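Dunmore County Health Department Moves Childhood Vaccine Clinics to Jelley Street Building

For release 03/03/2023

DUNMORE - The Dunmore County Health Department will stop holding childhood vaccine clinics at its Flanness office and will offer them at the county building on Jelley Street. The last clinic at Flanness will be held at the end of the month. Families with appointments after that time will get a letter and a text message with the new address.

The change affects routine shots for children and teens, including measles, mumps and rubella, whooping cough, polio and chickenpox. Adult flu and COVID-19 vaccines will still be given at Flanness during regular office hours, as will tuberculosis skin tests.

The department gave 294 childhood doses at Flanness last quarter. Most of the families who came for them live on the east side of the county, within a short bus ride of Jelley Street. Parents told staff in a recent survey that distance and parking were the main reasons they missed or put off appointments.

Clinic hours at the new site will be longer. Appointments will be available four days a week, with evening hours on two of those days. Walk-in visits will be accepted during the last hour of each clinic as supplies allow. 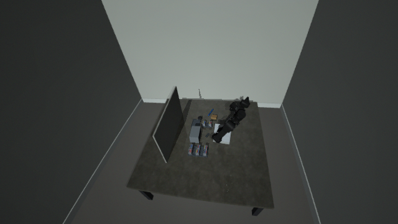 Computer rendering of a room with a table.

No child will be turned away because a family cannot pay. Children who are uninsured or covered by Medicaid can receive vaccines at no charge. For families with private insurance, the department will bill the plan directly. A fee of $15 per visit may apply to some plans and can be waived on request. Parents do not need to show proof of income to ask for a waiver.

Parents and guardians should bring the child's vaccine record if they have one. Staff can look up records in the state system for children who were vaccinated elsewhere in the state. Anyone age 16 or younger must come with a parent or guardian, or bring a signed consent form. Forms are available in English and Spanish at both offices.

The department is also mailing reminders to the households of almost 1000 children whose records show they are behind on one or more shots. The reminder lists the vaccines that are due and explains how to make an appointment. Families who believe the record is wrong should call the clinic line so it can be corrected. Children who see a private doctor can get their shots there and do not need to change providers.

Scheduling at the new site will be handled through Winalance, the online system the department already uses for adult appointments. Families without internet access can book by phone or at the front desk of either office. Interpreters are available at no cost and should be requested when the appointment is made.

The department will review attendance in May and may adjust the evening hours at that time. School immunization requirements for the fall have not changed.

About the department: The Dunmore County Health Department provides immunizations, disease reporting, restaurant inspections and birth and death records for county residents.

Media contact: Communications Office, Dunmore County Health Department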